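Table-clearing cells: frequently asked questions on safe working practice
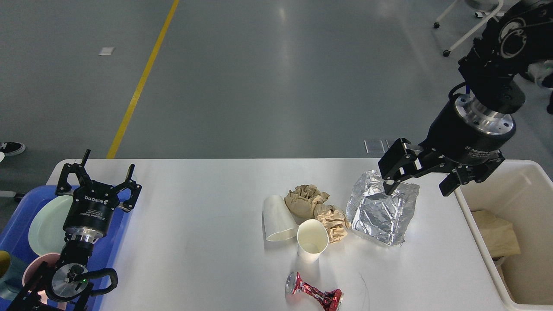 These answers apply to the two-arm table-clearing cells at the Munus and Zarkus sites. They supplement the site safety rules and do not replace them. Where the two differ, follow the stricter one. Last revised January 26, 2018.

Which standards do the rules draw on?

ISO 10218 covers industrial robots and their integration. ISO/TS 15066 covers collaborative operation. ISO 12100 is used for the risk assessment. The cell rules are a working summary and cannot be cited as evidence of conformity.

Is the cell collaborative because the arms are?

No. The assessment covers the complete application: arms, grippers, objects handled, table, bins and the people nearby. A torn edge of metal in a gripper can be a greater hazard than the arm holding it.

Where may I stand while the arms are enabled?

Outside the reach of both arms, including any object they are holding. Yellow floor lines mark walkways at both sites. They are not a safety boundary and should not be read as one. The operator must be able to see both arms and reach the stop button without stepping towards the table.

What may be placed on the table?

Light, dry waste only: paper, paper cups, foil and empty cans. No item may weigh more than 200 g. Glass, blades, batteries, aerosols and anything containing liquid are excluded. Tableware is allowed if it is plastic and free of cracks, and it goes in a tray.

Can crushed cans be used?

Yes, if the wall is not split. Check each can by hand, in gloves, before the session. Foil should be folded so that loose strips cannot catch between the fingers.

How fast may the arms move?

Set-up and teaching are done at reduced speed, never above 250 mm/s at the tool. The running speed is the one recorded in the risk assessment for that cell. Changing it reopens the assessment.

Do I need to stop both arms to pick up something one of them has dropped?

Yes. Both arms share the work area. Stop both, confirm that they are stationary, then reach in. Pausing the program from the screen does not count as a stop for this purpose.

What about the bins?

Bins are emptied between runs, with the arms stopped. Return the bin to its taught position afterwards. A bin that has moved can put the rim in the path of the gripper.

How many people are needed?

Up to 9 people may be in the room. Two must be trained on the cell, and one of these does nothing but supervise while the arms are enabled. Closed shoes are required. Lanyards and loose sleeves are not permitted.

How often are the grippers inspected?

Every 14 days, and after any collision. Check the finger pads, the fixing screws, and the cables along the arm – particularly at the wrist, where they flex most. Record the result in the cell log, even if no fault is found.

Who can approve an exception?

Rweyemamu, as integrator, in writing and before the work starts. Exceptions lapse at the end of March. Requests from the Kustidura trial go through the same route.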